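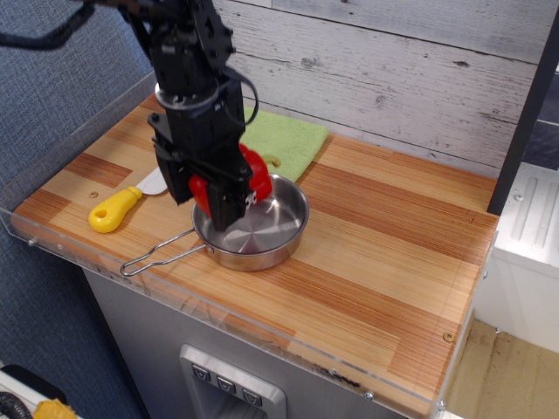 Tips for Living With a Countertop Robot Arm

Posted Sep 12, 2022 in Kitchen and Workshop

I have been running the Cledis arm kit for 11 weeks now and I still grin every time it picks something up. A bunch of you wrote in after my first post asking whether it's worth the trouble and how to get it working without losing a whole weekend to it, so I'm putting all my notes in one place. Some of these are kitchen tips, some are workshop tips, and a couple are really just housekeeping.

What you get

The kit comes flat in one box: brackets, servos, a two-finger gripper, a power supply, cables, and 74 screws in little labeled bags. (Mine had a couple of spares. Keep them!) The printed guide is good up to the elbow joint and then gets vague, so go to the Trerum forum for the wrist. Somebody there posted a page of close-up drawings that saved my evening.

Building it

Sort the screws into a muffin tin before you open anything else. The short ones and the medium ones look the same under a kitchen light.

Center each servo before you bolt a bracket to it. I skipped this on the shoulder and had to take the whole thing apart again, which is a very good way to learn the shoulder.

Snug, then tighten. Get all the screws on a joint started, and only then go around with real force.

A drop of medium threadlocker on the wrist screws. They work loose sooner than the others.

Cables

This is where I see most people get into trouble. Leave a generous loop at the wrist so it can turn all the way both directions without tugging. Move the arm by hand with the power off, to every extreme you can think of, and watch the cable the whole time. If it goes tight anywhere, give it more. Hook-and-loop ties beat zip ties by a mile, you'll be redoing this more than once.

Where to mount it

Hanging the arm from above is my favorite setup by far. You get the whole counter back, and the gripper comes straight down into pans and bowls without knocking the rims. You do need something solid to hang it from. I used the Petrauskas overhead bracket, a chunky piece of steel that costs more than I wanted to pay and has not budged. If you'd like to build your own, brace it in two directions and then lean on it. If it moves when you lean on it, it will move when the arm stops short.

A low clear barrier around the edge of the work surface is a cheap upgrade. Round things roll. Acrylic strip from the hardware store, pilot holes first, and go slow with the drill or it cracks.

Practice foods, best to worst

Bell peppers. My number one pick! They're light, they have some give, and the color stands out against almost any counter. Come down with a finger on each side and close slowly.

Lemons. Nice and firm, good for the second day.

Small potatoes. Fine, but every one is a new shape.

Eggs. Hard boil them. Please.

Tomatoes. I went through a lot of tomatoes. We had sauce.

Play food works too, and a play kitchen makes a terrific practice station if you have one or can find one at a yard sale. Everything is closer together, so the arm spends less time traveling, and a toy knife is a lot less exciting to drop than a real one.

Pans and bowls

Start with a pan that's wider than you think you need. Once your drops are landing in the middle, go smaller.

Turn the handle away from the path of the arm. My first week I caught a handle with the elbow and sent the pan into the sink.

Shiny stainless can confuse a camera if you've added one. Move the lamp before you start messing with the settings. A lamp off to one side fixed mine in a minute.

Put a folded microfiber cloth under anything that slides, and keep a second one within reach.

Gripper care

Wipe the fingers after every session, especially with anything juicy. Damp cloth, then dry cloth, power off. Don't spray cleaner at the gripper, spray the cloth.

If things start slipping, clean first and raise the grip force second. I had mine cranked way up before I figured out there was a film of olive oil on one finger.

Nadley makes stick-on silicone pads that fit the flat fingers. I like them for glass jars. For vegetables I leave them off.

What I'd change

The fan in the power supply whines. The software forgets your saved positions if you close it in the wrong order, so export them every time. And the reach is a touch short for a full-depth counter, so measure from your mounting point to the far corner before you order.

Is it worth it?

For cooking dinner, no, I'm faster with my own two hands and I expect to be for a good while. For learning how this stuff works, I love it. My best run so far is 29 clean pickups in a row, and I've logged 1,090 tries altogether. The kids next door come over to watch and shout advice at it.

In October I'm going to try it out in the garage, sorting the coffee can of mixed bolts that has been on my bench since we moved in. If you've done small metal parts with the stock fingers, leave me a comment, I'd love to know which pads you used and whether washers are hopeless.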